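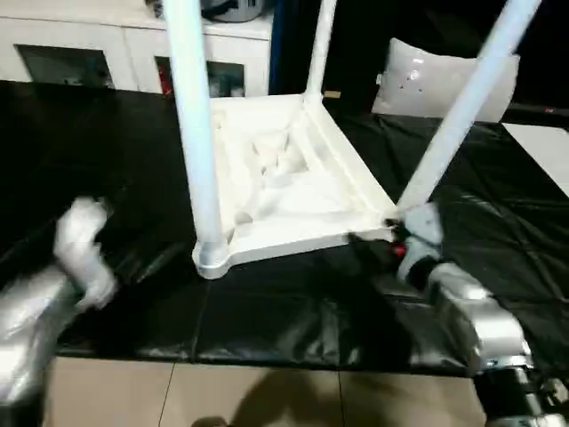 ## 4. 屋外用チェアのお手入れと保管

この章では、Tetness 樹脂チェアの清掃、点検、冬季の保管について説明します。組み立て済みの製品が対象です。

### 4.1 清掃

1. 座面のクッションを取り外します。
2. やわらかいブラシで砂とほこりを落とします。
3. 中性洗剤を薄めたぬるま湯に布を浸し、固く絞って拭きます。
4. 座面裏の補強リブは溝に汚れがたまりやすいため、古い歯ブラシを使ってください。
5. 水で洗剤を流し、日陰で乾かします。

> **注意**
> シンナー、ベンジン、研磨剤入りクリーナーは使用しないでください。表面が変色し、割れの原因になります。高圧洗浄機も使用できません。

### 4.2 点検

シーズンの初めと終わりに行います。

1. 脚の付け根を指でなぞり、ひびや白化がないか確認します。
2. 平らな床に置き、四隅を順に軽く押します。がたつく場合は床の傾きを先に確認してください。
3. 脚先のキャップが緩んでいるときは、奥まで押し込みます。紛失した場合は部品番号 208(4個入り)をお求めください。

> **警告**
> ひびが見つかった製品には座らないでください。接着剤やテープで補修しての使用もできません。

### 4.3 冬季の保管

11月を目安に、屋内または屋根のある場所へ移します。

1. 4.1 の手順で清掃し、完全に乾かします。
2. 同じ型のチェアどうしを重ねます。Gurnosby 型と Sultana 型は脚の角度が異なるため、混ぜて重ねることはできません。
3. 別売の保管カバー(部品番号 226)をかけ、裾のひもを軽く結びます。

**補足:** 積み重ねの高さは、床から最上段の背もたれまで 197 cm 以下としてください。ストーブや給湯器の近くは避けます。

### 4.4 廃棄

お住まいの自治体の区分に従ってください。脚先のキャップは本体と材質が異なります。引き抜いてから分別します。

部品のご注文は Ristthorpe 部品窓口(担当:Ghazala Qureshi)まで。座面裏に刻印された型番をお知らせください。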